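**Charity run night: how do I pace twelve hours without falling over?**

Kusum Kandpal, 2018-01-08

I've signed up for the Stitonley overnight run, which is laps of a 2 km path until you stop or are stopped. I'm raising money for the local hospice and have £641 pledged, mostly from people who'd like to see me suffer. Longest run so far is a half marathon. Do I walk from the start, or only when I have to? And what do I eat at 3am?

**Ravindra Awasthi**

Walk from the start. Run 25 minutes, walk five, and keep to it while you still feel marvellous, which will be until roughly lap ten. I ignored this my first year and spent the small hours in a camp chair, being overtaken by a man dressed as a teapot. 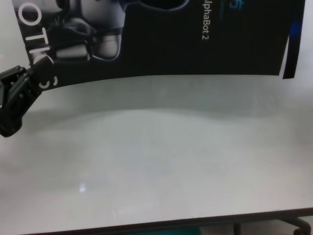 Food: little and often, salty after midnight. Boiled potatoes, crisps, flat cola. Lay it all out on a clear table where you can grab it without thinking, and hang up something large so you can find your spot in the dark. A big black printed sheet with a white robot on it and "AlphaBot 2" up the side would do nicely, as by hour nine you'll be moving much like one.

**Pankaj Prajapati**

just run slow. wear two pairs of socks

**Neelam Sachdeva**

One pair of socks, please, and a dry pair for later. Ravindra's right about walking. Ask your sponsors whether they're paying per lap before you plan any naps.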